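The parcel table at Bralthorpe is filling up again

If you've walked past the old reading room in Bralthorpe any evening this week and wondered why the lights were on, it's us, packing boxes! I've been going along since February, first because my sister nagged me and now because I'd miss it if I didn't, and I thought it was about time I wrote something for the news page so the rest of you know what goes on in there.

The short version is that the summer parcel drive is on, we've passed the 400 mark, and the last packing night is Fri 9 August. We finished on Tuesday with 416 boxes taped, labelled and stacked along the back corridor, so you now have to go sideways to get to the loo. Last summer we managed fewer than that in the whole run, so I'm feeling fairly smug on everybody's behalf.

For anyone new to it, the parcels go to families who are in temporary rooms over the holidays, mostly on the Ritudar side of town, and a few further out towards the bypass. Each one gets a mix of snacks, something to play with and a couple of useful bits for the kitchen or the bathroom. It isn't a food parcel as such (there's a proper one of those on Mondays at the chapel and they do it far better than we could). Ours is more the stuff that makes a room feel a bit less bare in the middle of August, when the children are bored stiff and it's too hot to go anywhere.

Vasanthi Fernandes started it in her front room with a borrowed trolley. She still does the lists, in pencil, and she still changes them twice an evening. This year she's gone for smaller boxes and more of them, which I grumbled about at first as it means a lot more tape, but I've come round to it. A small box looks full. A big box with the same things rattling about in it looks as if somebody ran out of money halfway, and the small ones are much easier to carry up three flights of stairs with a pushchair in the other hand.

We've also stopped using plain brown boxes for the little ones' parcels. Lorena Ledesma got hold of a stack of printed ones from a shop that was closing its gift counter, all different, and they've been a huge hit. I've had to be quite stern with myself about not keeping one.

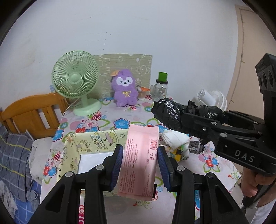

Packing order is the thing we argue over most, and we've more or less settled it now. Flat packets go in first and stand on their edge along the side, then anything soft, then the awkward shapes, and whatever's nicest goes on top so it's the first thing seen when the lid comes up. Packets with lots of small print on the back, like the pale pink one going over the yellow dog box, want to be kept where the writing can still be read, as we're asked about ingredients and instructions all the time. The purple plush with the yellow bow is the sort of thing I'd put on top every time. Lorena would rather tuck a toy down the side so it's a surprise, and she may well be right, but I like the idea of a face looking up at you.

The flowery tablecloth is a favourite of mine too. We had bare trestles for ages and they were grim, and there's something about a loud cloth with big pink and blue flowers on it that makes you want to stay for another half hour. It does have one drawback, and that's losing things on it. Anything with a bit of pattern vanishes completely. I spent ages on Monday looking for a sheet of stickers I'd put down right in front of me.

And thank goodness for fans. The reading room faces west and by six o'clock it's like an airing cupboard, so if you have a desk fan you can spare for the last few evenings, please bring it with your name on a bit of tape. Just don't aim it at the label table. We did that last week and had delivery labels all the way to the front door.

Now for what we still need. Snacks are fine, in fact we've got more oat bars than we know what to do with, so please hold off on those. We're short of small games and puzzles that don't need batteries, craft bits that won't stain a carpet (felt tips are out, crayons are in), and jars with screw lids, clean and dry, the clear sort if you've got them. Toys need to be new or as good as new with the tag still on. I know that sounds fussy. Everyone who gets a parcel opens it in front of their children, and I'd want mine to have a toy that was properly theirs.

We're also after tape. Any width, any colour, as much as you like. We've got through a daft amount of it with the smaller boxes and the cheap rolls split down the middle every time you so much as look at them. If you've got one of those dispensers with a handle I will be your friend for life.

On the money side, the cake stall and the raffle brought in £1546 between them, and that's paid for the games order and the van. Thank you to everyone who bought a ticket. Thank you as well to the Tran bakery on the corner, who sent over two trays of buns on the first night and then another lot when they heard how quickly those had gone. The raffle hamper still hasn't been collected, by the way. It's a green ticket, and it's been sitting under the coat hooks with a note on it for a fortnight, so do have a look in your coat pockets.

Zososness, the craft group that has the upstairs room, are lending us their big cutting table for the last night so we can run two lines at once, one for the under-fives and one for everybody else. That ought to speed things up a lot. Until now we've been doing the lot on one table and swapping the lists over halfway, and I've twice put a rattle in a box meant for a twelve-year-old. (Caught both times, don't worry.)

If you'd like to come and pack, doors open at half past five and we finish when we finish, usually a bit before nine. You don't need to sign up or stay for the whole evening. Children are welcome with a grown-up and they're often the best at it, particularly at deciding what goes on top. Wear something cool, bring a drink with a lid, and come in by the side gate as the front door sticks in this weather.

The van goes on the Saturday morning, early. Vasanthi could do with another pair of arms for loading at the reading room and someone who knows the one-way bit behind Ritudar to sit up front with the driver. Have a word with her on any packing night if that's you, or leave a note in the box by the noticeboard and she'll ring you back.

Donations can be dropped at the side gate from four o'clock on any packing day. Please don't leave bags outside overnight, the foxes had a whole carrier of breadsticks last week.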